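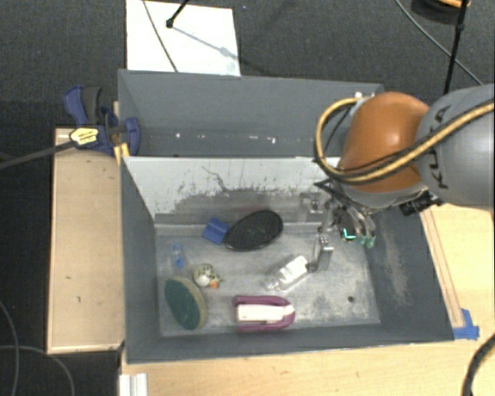 The arm came from a factory that no longer needed it

A shared workshop on the Drargate estate has spent most of a year teaching a second-hand industrial robot to pick small things out of a bin. The members have learned a lot about wiring.

The unit at the far end of the Drargate trading estate used to belong to a tile importer. It has a roller door, a sink, a kettle and a carpet in the back half that the tile people left behind. Since the spring before last it has been home to Stustell, a shared workshop with a lathe, two sewing machines, a laser cutter that is out of order more often than it is in, and a robot.

The robot is a KUKA, bought at a clearance sale when a parts supplier two counties away shut one of its lines. The members paid for it in shares, seven of them to begin with, and moved it in a hired van with a tail lift. It came with a controller cabinet, a heavy cable and no instructions. For its first two months it sat under a dust sheet and people hung coats on it.

What they wanted it to do was simple to say. Tip a mixed heap of household odds and ends into a bin, and have the arm take them out again one at a time. The project got the name Cleltano, after a word on the side of the crate the controller arrived in, and the name has stuck to everything since, including the tea fund.

Picking from a heap is easy for a person and awkward for a machine. A factory arm is normally told exactly where the part will be, and the part is the same every time. A bin of oddments offers no such help. A stapler lying on its side wants to be held across the body. A scouring pad has to be pinched, and it gives when you pinch it. Clear plastic is hard for a camera to see at all, and a small bottle in the bin will often show up as a gap in the depth reading, as if there were nothing there.

The members take turns at choosing what goes in. The present lot includes a green scouring pad, a purple and white stapler, a blue block, a speckled toy with an orange tip, a small clear bottle, a white plastic container and a metal bracket. There is also a flat black oval pad, which tends to end up near the back wall and is the least popular object in the building. It is thin and slightly shiny and gives the fingers very little to get under.

The bin

More time has gone into the bin than anyone planned. The first was a plastic storage box, and it lasted one evening. The arm came down a little low, went through the bottom and marked the table. The second was a shallow wooden tray with upright sides, and here the trouble was corners. Anything that rolled into a corner stayed there, as the gripper could not get down beside it without touching two walls at once.

The present bin has walls that slope outwards, which leaves more space for the gripper as it comes down and lets some objects slide back towards the middle. It sits on a pale wooden table with a taller panel behind it. A blue bar clamp holds the top edge of the wall against the panel. The clamp was meant to be there for a weekend while a proper bracket was made up. The bracket has been drawn several times.

Grey was chosen after a short argument. White threw too much light back at the camera and black swallowed the darker objects. The floor of the bin is scuffed and dusty now, and the back wall has dark stains and streaks low down. One member would like to repaint it. Others point out that every kitchen drawer and shed shelf in the country is in a worse state, and that a picker which only works on fresh paint is of little use. It has not been repainted.

The gripper

The arm itself needed surprisingly little. It was built for long shifts, and once the controller had been persuaded to start, the joints moved as they should. The end of the arm was another matter. It was sold without a tool, so the members had to make one.

The gripper they have now is the seventh version. It is made of metal plates and brackets with thin fingers, and nearly all of it was cut and drilled at Stustell. A black bracket mounts it to the orange housing at the end of the arm. The early versions had printed plastic fingers, which were quick to make and broke in ways that were at least cheap. The third version had fingers wide enough to lift a tin of beans and could not pick up a pencil. Going thinner helped with small objects but the fingers bent, and a bent finger is hard to spot until it starts missing things by a few millimetres.

Low down on one finger is a small green marker. It gives the tip of the finger a spot of colour the software can look for, so the camera's idea of where the finger is can be checked against the arm's own figures. When the two disagree, the run stops and someone goes over with a spanner. Before the marker was added, runs could carry on for half an evening with a loose bolt, and everything recorded in that time had to be thrown out.

Cable has been the other long job. Power and signal wires have to get from the body of the arm to the tool without being caught, stretched or wound round a joint. The first attempt used cable ties pulled tight, and it tore a connector out the first time the wrist turned fully. The present bundle goes over the top of the orange joint in a loose loop and wraps round the grey link above. It looks untidy. It has also outlasted every neater arrangement.

Keeping people out of the way

An arm of this kind can do serious harm, and the workshop's landlord asked about it before the insurers did. The members agreed rules in the first month and have only added to them. The arm runs at a small part of its rated speed. There is a stop button at the operator's chair and another by the roller door. Nobody reaches into the bin while the drives are on, even for a dropped screw, and the key to the cabinet lives in a locked drawer when the robot is not in use.

The rule about the key was written after a Thursday when a member came in to use the sewing machines and found the drives live with no one at the desk. Nothing moved and no one was hurt. The drawer was fitted before the next session.

A new member who wants to work on Cleltano sits in on three evenings before touching the controls. Some find this slow. A few have gone off to the laser cutter instead, when it is working.

A count of picks

The log is kept in a hardback notebook by the desk, with a copy typed up at the end of each month. In November the arm tried 453 picks and made 364 of them. A pick counts if the object is lifted clear of the walls and put down in the tray outside. If it is dropped on the way, it does not count, and if two objects come up together it does not count either, though that rule is still disputed.

Those figures are better than they were in the summer, when the log has whole pages of misses. They are also a long way short of what a commercial system would manage, and the members are open about that. Much of the shortfall comes from flat objects and clear ones. The scouring pad used to be a problem and is now close to reliable, mainly because the software was changed to aim for its raised edge when it lies against a wall.

Objects that stand upright cause a different sort of miss. A narrow bracket on its end may be knocked over by the first finger to arrive, and by the time the gripper closes it has fallen somewhere else. The present answer is to come down more slowly over anything tall and thin. It adds to the time for each pick but the misses have dropped.

What it costs

Money has mostly gone on small things. Bolts, connectors, a second-hand camera, a replacement fan for the cabinet. The biggest single bill after the arm itself was for an electrician to check the supply and fit a separate isolator, which the members regard as well spent. The metal for the gripper came as offcuts from Figueroa, a fabrication firm three units down, in return for the use of the lathe at weekends.

Electricity is less of a worry than expected. The arm draws little when it moves slowly. The heater at the operator's end costs more to run over the winter, and it is the heater that comes up at meetings.

The robot takes up a good part of the back half of the unit, and that comes up at meetings too. Members who joined for the woodwork would like the space for a panel saw. For the time being the two groups have agreed to share. The arm is parked folded over its table on weekend mornings, and sheet material can be cut on the strip of floor in front of the roller door.

Next on the list is an eighth gripper, with a suction cup beside the fingers for the flat things. The pump has been bought and the hose has been ordered in the wrong size once. The black pad will be the first thing they try it on.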